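What We Bring Home From a Trip

Friday, July 28, 2023

Print this post | E-mail this post
9 comments

I have been home from Evia for long enough that I ought to have put everything away, and of course I haven't. The suitcase is still open on the bedroom floor and there's a paper bag of dried oregano on my desk that makes the whole room smell like a hillside (I'm in no hurry to move it!).

My mother was a great one for souvenirs. Every trip meant a spoon, a dish towel and something with a bell on it, and when we cleared out her hall closet one November I filled 2 boxes with bells alone. I swore I'd never do the same, and mostly I've kept to that, but I do bring home food. A jar of honey, a bit of tea, whatever I can wrap in a sweater and hope for the best. From Phuthong, years ago, it was chili paste, and I rationed it out by the half spoonful until the jar was scraped clean.

What I like is that it gets used up. You have a few weeks of breakfasts that taste like somewhere else, and then it's gone and you start thinking about the next place. I do keep the jars, I'll admit, and they hold buttons and rubber bands now.

Clothes are another matter. I always pack too many and wear the same two shirts, and then everything lands on the nearest chair until I find the energy to deal with it.
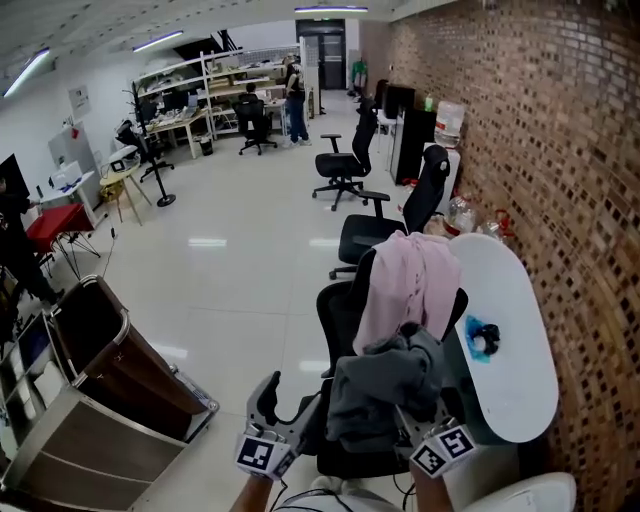
Gadex wrote: I'm with your mother, I love a dish towel from every trip and I use mine until they fall apart. How do you keep the honey from leaking, though?

Share (30)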